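Comunidad de Ayuda Flevville
Hogar y mantenimiento > Automatización > Tareas domésticas

¿Puede ya una máquina encargarse de la cocina de una residencia?

Publicado por Consuelo Lozano
2020-02-03

Buenas tardes. Me dirijo a este foro en calidad de responsable de servicios generales de una residencia de estudiantes situada en Gromalville. El edificio dispone de cocinas compartidas en cada planta, y la dirección me ha solicitado un informe sobre la posibilidad de incorporar algún tipo de sistema automático para las tareas rutinarias: guardar la vajilla, cerrar los armarios que quedan abiertos, retirar objetos de las encimeras y, si fuera viable, vaciar el lavavajillas.

Contamos ya con dos aspiradores autónomos en los pasillos, con resultados aceptables. La consulta se refiere a lo que viene después, es decir, a equipos provistos de brazo. Un proveedor nos ha presentado una propuesta bajo el nombre comercial Kramer, con una cuota de mantenimiento de 3000 euros anuales, y en su documentación se afirma que el equipo «opera en cocinas convencionales sin adaptación previa». Ruego a quienes tengan experiencia directa que indiquen si tal afirmación resulta creíble en el momento actual, y qué condiciones convendría exigir por escrito antes de aceptar un periodo de prueba.

Los armarios son de madera, con puertas batientes y tiradores de barra. No está prevista ninguna reforma.

3 respuestas

Henok Kassa
Miembro desde hace 3 años

No. Espere unos años y ahórrese el dinero. En mi taller probamos un brazo para ordenar herramienta y acabamos devolviéndolo. Para cocinas, menos todavía.

Grethe Mikkelsen
Colaboradora de la sección

Estimada señora Lozano:

La respuesta depende de la tarea concreta, por lo que conviene desglosar la petición de la dirección antes de valorar ninguna oferta.

El cierre de puertas es, de todo lo que usted enumera, lo más asequible. Basta con empujar una superficie amplia en la dirección correcta, y un error de unos centímetros rara vez tiene consecuencias. La apertura es más exigente: el equipo debe localizar el tirador, sujetarlo y acompañar la puerta en su giro. Si la trayectoria de la mano se aparta del arco que describe la bisagra, la pinza resbala o fuerza el herraje. Los tiradores de barra son favorables en este sentido, pues admiten varios puntos de agarre. Los pomos redondos y los uñeros empotrados dan bastante peor resultado.

Guardar la vajilla se sitúa en otro nivel de dificultad. Los vasos transparentes, los platos apilados y los cubiertos mezclados siguen ocasionando fallos frecuentes, y en una cocina compartida nadie deja las cosas dos veces en el mismo lugar. El vaciado del lavavajillas reúne todos esos inconvenientes, a los que se añade el poco espacio entre las bandejas.

En el centro de formación de Rernirthorpe, donde colaboro desde hace algún tiempo, se llevó a cabo en agosto una serie de 40 intentos de apertura y cierre sobre mobiliario de cocina corriente. El equipo completó casi 20 sin ayuda. La cifra puede parecer modesta, y lo es para un servicio diario. Debe añadirse que el tiempo por maniobra era muy superior al de una persona y que un técnico permaneció presente en todo momento.

En cuanto a la expresión «sin adaptación previa», le aconsejo solicitar que se defina en el contrato. Con frecuencia significa que no hay que modificar los muebles, pero sí registrar cada puerta, su sentido de apertura y su recorrido máximo. Esa labor inicial puede ocupar varias jornadas y no siempre figura en el presupuesto.

Por mi parte exigiría lo siguiente:

Una demostración en una de sus propias cocinas, con los armarios tal como los dejan los residentes.
Un registro completo de los intentos, incluidos los fallidos.
Una parada de emergencia accesible desde la entrada de la cocina.
Una cláusula que determine quién responde de los daños en puertas, bisagras y electrodomésticos encastrados.

Respecto a este último punto, los microondas integrados en columna merecen una mención expresa en el contrato. Su puerta suele quedar muy próxima a la de los armarios contiguos, y un golpe lateral con el codo del brazo puede resultar costoso.

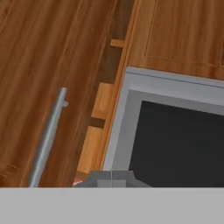

¿Es preferible empezar por una tarea sencilla o contratar el servicio completo desde el principio?

Conviene empezar por una sola tarea, de preferencia el cierre de puertas, y ampliar el alcance cuando los registros de varias semanas muestren un porcentaje de éxito estable. La contratación completa obliga a pagar por funciones que hoy requieren supervisión constante.

Quedo a su disposición para revisar el pliego, si lo estima oportuno.

Esi Agbeko
Miembro desde hace 3 meses

Coincido en lo esencial con la señora Mikkelsen, aunque introduciría un matiz. Los resultados obtenidos en simulación que aportan los fabricantes no deben descartarse sin más — sirven para comparar versiones de un mismo sistema — pero tampoco equivalen a una garantía. En un modelo virtual, la bisagra gira siempre igual. En una residencia hay puertas descolgadas, tiradores flojos y topes que ya no cumplen su función.

Solicite al proveedor ambas series de datos, la simulada y la física, y observe la diferencia. Si solo entrega la primera, dispone ya de un criterio para ordenar las ofertas.

Desconozco el producto Kramer y no puedo pronunciarme sobre él.

Comentarios

Consuelo Lozano: Agradezco las tres intervenciones. Trasladaré a la dirección la propuesta de limitar la prueba al cierre de puertas en una única planta. ¿Sería razonable realizarla en horario nocturno?

Grethe Mikkelsen: Sería razonable siempre que haya personal en el edificio y que la cocina permanezca cerrada a los residentes durante la prueba. Compruebe también el nivel de ruido con la puerta cerrada.

Davina Mowat (moderación): Se ha trasladado el hilo desde «Electrodomésticos» a «Automatización». Se recuerda a los participantes que las ofertas comerciales deben remitirse por mensaje privado.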